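Subject: Re: [mastia-list] Kurley reissue, which tape did they use?
Date: 3 October 2022

> Has anybody on here compared the new Kurley LP with the old cassette?
> I got mine in the mail and side two sounds slower to me. The notes
> on the sleeve say it was made from the original reel, but I thought
> the reel was lost when Skedum closed their office. Also, is the drum
> part on "Sikder" the same take? There is a fill before the last verse
> that I don't remember at all. I may just be used to my worn-out tape.

I have both, plus a second copy of the cassette that I bought in April, so I spent an evening on this.

You are right about side two. I lined up the first track on both and the LP runs slower by a few seconds. Both of my cassettes agree with each other, so I don't think it is your tape wearing out. My guess is that the cassettes were copied on a deck that ran fast, and the LP is closer to how the band played in the room. The singer's voice sits lower and sounds more natural to me. If you grew up with the tape it will sound wrong for a while.

As for the reel, I don't know. Skedum said for years that it was gone, and then the reissue came out with that line on the sleeve. There is less hiss on the LP than on either cassette, and the cymbals are clear in a way they never were before. That makes me think it did come from a reel, but it could be a safety copy and not the first one. The pressing is 288 copies and the number on mine is stamped on the back. The cassette was 100, going by the insert.

The drum fill on "Sikder" is there on the cassette, but you have to turn it up. It is buried under the guitar. The vocal is the same take, you can hear the same breath before the second line. So I would call it a new mix. The bass is louder too, all the way through.

One more difference. The cassette fades out on the last track and the LP lets it run to the end, where the band stops one at a time and the drummer keeps going alone. It adds 30 seconds. I think that is the best thing on the record.

While I am writing, a few people asked off list about stage clothes for the Mastia night, now that most of us in the backing band have agreed to wear color.

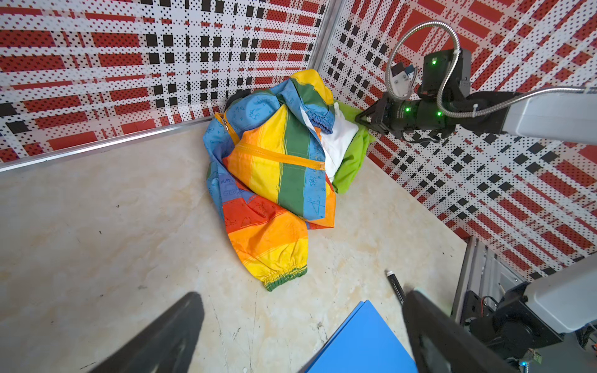
Rainbow stripes, orange zipper, "PLAY" printed on it. Lime green to the right.

If you have anything in plain red or yellow, bring it along. Black pants are fine. Please don't buy anything new for this.

The set is still the whole of side one in order, a break, and then "Sikder" and the long ending from the LP. I would like us to learn the LP version and forget the fade. For tuning, go by the LP and not the cassette, or we will end up sharp of the keyboard. I wrote out the chords again from the LP and will send them to the list as plain text, as the last attachment did not come through for everybody. The only chord I am not sure of is the one under the word "harbor" in the third song. I have it as a minor, but it goes by fast and the bass does something different there.

We need 2 more microphone stands. The hall has cables and a small board but the stands they have don't lock. If you can lend one, reply to me and not to the whole list.

To answer the other question from last month, no, I don't have a spare copy of the LP. The shop I got mine from had one left with a bent corner. I can pass on their address if you want to try them.

If anybody has the first Kurley single, I would like to know which speed that side sounds closer to. I have never owned a copy.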